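# The Slow Business of a Better Can Lining

Every aluminum beverage can has a coating on the inside, and few of the people who drink from one ever see it. The layer is thinner than a human hair. It keeps acidic liquid away from the metal, keeps the metal out of the liquid, and has to survive filling, shipping and months on a shelf. Vendetti, a coatings maker with a single plant outside Bredirgate, has spent most of the past decade trying to replace the one it sells most of.

The company began commercial deliveries of the replacement, named Jin, in April. Its first customer is Uditz, a regional bottler that packs sparkling water, iced tea and a line of sour cherry soda. Neither company has disclosed the value of the contract.

Jin is a water-based acrylic coating made without bisphenol A, the compound long used in the epoxy resins that lined food and drink cans. Much of the beverage industry has already moved to alternatives. Vendetti was late, and its managers say so. Its earlier acrylic product ran well with water and beer but poorly with drinks that combined high acidity and added salt.

"We had a lining that passed with plain water and failed with cherry soda," said Omid Hassanpour, the technical director. "A bottler does not want two linings on one line."

## What the coating has to do

A two-piece can starts as a flat disk of aluminum. The disk is drawn into a shallow cup, and the cup is forced through a series of rings that thin and lengthen the wall. After trimming and washing, the outside is printed and the inside is sprayed while the can spins. The wet film is then cured in an oven. Only after that is the open end narrowed, or necked, to take the lid.

Necking is hard on a lining. The metal near the opening is squeezed inward in several stages, and the cured film has to move with it. A coating that is too stiff will crack at the neck. One that is too soft can pick up flavor compounds from the drink, a fault the trade calls scalping. Citrus oils are the usual victims.

The standard check for cracks is electrical. A can is filled with salt solution, an electrode is lowered into it, and a small voltage is applied between the liquid and the metal. An intact film passes almost no current. A pinhole or crack passes more, and the reading gives a fair idea of how much bare metal is exposed.

Vendetti ran that test on 1,114 cans from the final trial batch of Jin. Of those, 1,056 met the limit Uditz had set for its most acidic product. The rest were cut open, and Ju-won Hwang, who manages the test laboratory, traced most of the failures to a spray nozzle that was leaving a thin band low on the wall. The nozzle was replaced and its inspection interval shortened.

"The chemistry was finished before the spraying was," Hwang said. "That is normal, but it is hard to explain to a sales department."

## Cans on the table

Electrical tests say little about taste. For that, filled cans are stored warm to speed up aging and then opened by a trained panel, which compares them with the same drink kept in glass. Panelists score bitterness, metallic notes and loss of aroma. They are not told which sample is which.

Mi-kyung Heo, who runs the panel under contract, prefers panelists who drink the product at home. She schedules sessions in the late morning and bans coffee beforehand. A session covers a small number of samples, with plain crackers and water between them, and a panelist with a cold is sent home.

The early results were mixed. Sparkling water showed no measurable difference from glass. Iced tea lost some of its top notes, and the cherry soda picked up a faint flavor that several panelists independently described as cardboard. Hassanpour's group traced it to a leftover solvent and extended the cure by two seconds. The change used more gas and slowed the oven line slightly. Uditz accepted both. 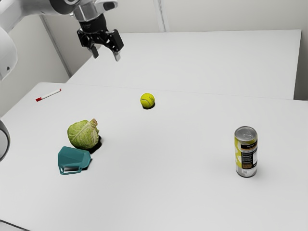

## Cost and the recycling stream

The switch has not been cheap. Jin costs Uditz up to 40 percent more per gallon than the epoxy lining it replaces, although less of it is needed per can. Marwan Smadi, who buys packaging for the bottler, expects the gap to shrink as volume rises. He declined to say whether any of it would reach the shelf price.

Recycling was a smaller concern. Used cans are shredded and heated to strip off paint and lining before the metal is melted, and acrylics burn off at temperatures that existing equipment already reaches. Vendetti sent shredded scrap to an outside laboratory to confirm that the residue was no higher than with epoxy. It was slightly lower.

A harder question is what comes next. Regulators and retailers have widened their attention from single compounds to whole families of them, and a lining can take years to qualify. Jae-hoon Noh, a packaging consultant who advises small bottlers, tells clients to ask for the full list of starting materials before signing a supply agreement.

"The label says what is absent," Noh said. "I want the sheet that says what is present."

Vendetti provides that sheet under a confidentiality agreement. The company is now testing a version of Jin for taller cans, where the deeper wall makes even spraying more difficult. Trials on sour and salted drinks are continuing at Bredirgate, and Uditz has reserved line time for the first filled samples.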